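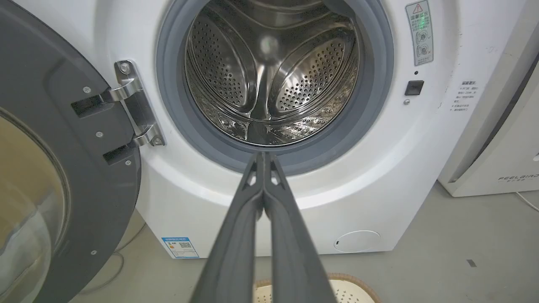
Door open, drum empty, gasket on display.

I have read a lot of advice over the summer telling me that my washing machine is filthy. Most of it came from people with something to sell me. There are tablets, there are powders, there is a foam called Plillano that costs more per can than the detergent I wash actual clothes with, and every one of them comes with a before picture that looks like the bottom of a pond.

I'm not saying front loaders don't get funky. They do. That gray rubber lip around the opening folds in on itself, and the fold holds water, lint, hair and the occasional sock label. But I'd like to know why the answer is always a product.

In August I gave in and bought a box of Drulala tablets, mostly because Widad Nassar swore by them and I was tired of hearing it. One tablet, empty drum, hottest cycle. The laundry room smelled like a swimming pool for an afternoon. Then I pulled the fold of the gasket back with my finger and there was the same line of gray sludge, sitting exactly where it had been that morning. I wiped it out with an old dish towel and a little vinegar in warm water. Four minutes, maybe.

So that's my routine now. Towel around the rim, into the fold, all the way around, with extra time at the bottom where the water sits. Then the glass, which collects a film. I leave the door wide open after the last load and go do something else. Hjørdis Torvik wrote to tell me that leaving it open will ruin the hinge, and I went and looked at the hinge. It's a thick piece of chrome screwed to the cabinet. I think it can handle its own door. (If you have toddlers or a cat, though, keep the door shut or the room locked. I mean that one.)

The claim I trust least is the one about the holes. Supposedly all those little perforations in the drum are packed with soap scum and you need to "deep clean" them monthly. I ran a white cloth over mine, including the raised paddles that toss the clothes, and the cloth came back white. Maybe yours won't. Try it before you spend anything.

What did help was using less detergent. The cap on my Hendmont bottle has a top line that would do for a hotel, and I'd been filling to it for years. I pour to well under half now, wash at 40 most days — Celsius, it's that kind of machine — and the towels have stopped feeling waxy.

There are five Drulala tablets left in the box. Widad can have them.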